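Nurenel update adds cooking contracts and a second harbor

The fishing and trading game Nurenel received its largest update since launch in October, adding a second harbor town, a cooking contract system and changes to the way cargo is priced.

The update, version 3, is a free download for everyone who owns the game on PC. Console players will get it later. The studio, Zorar, has not given a date for the console release and said only that it is going through certification.

The new town is called Padari. It sits at the north end of the map and opens once a player has finished the lighthouse quest and paid 3,000 coins for a pilot's license. Players who already hold the license from an older save can sail there right away. Padari has its own fish market, a boatyard and a tavern with 26 contracts, most of which involve cooking.

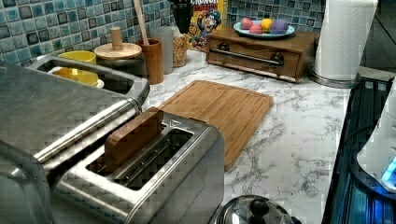
Cooking contracts work on a timer. A customer asks for a dish, the player picks up the ingredients from the market or the hold, and the meal has to be on the counter before the customer leaves. Kitchen tools are bought one at a time and placed by hand, and each has a fixed number of slots. The basic toaster is a two-slot model, like the stainless steel one shown here with a slice-shaped block of wood in one slot and nothing in the other, and it will run with only one slot filled. The timer is the same either way, so breakfast orders go faster if both are used. Burned food can be sold as bait for a small amount.

Cargo prices have also changed. In earlier versions a player could buy salt in the first harbor and sell it at the island market for the same profit on every trip. Prices now fall with each sale and recover over several in-game days. Salt, rope and lamp oil are affected the most. Fish prices still depend on season and freshness.

Zorar said the change was made after players reported finishing the boat upgrades too early. The largest boat, the Fiore, has been given a bigger hold to make up for some of the lost income. Its price has not changed.

The patch notes list 369 fixes. Among them is one for a bug that dropped the anchor during autosave, and another for the map marker that stayed on screen after the lighthouse quest was done. Rebinding keys now works for the crane and the net winch. Controller players can turn off vibration in storms without turning it off everywhere else.

Old saves will load in the new version, but a save made in the new version cannot be opened in an older one. Players using mods are advised to remove them before updating and to keep a copy of the save folder. Mods that change market prices will need to be rebuilt by their authors.

The download is almost 3 GB. Players with the game installed should get it the next time they start their launcher.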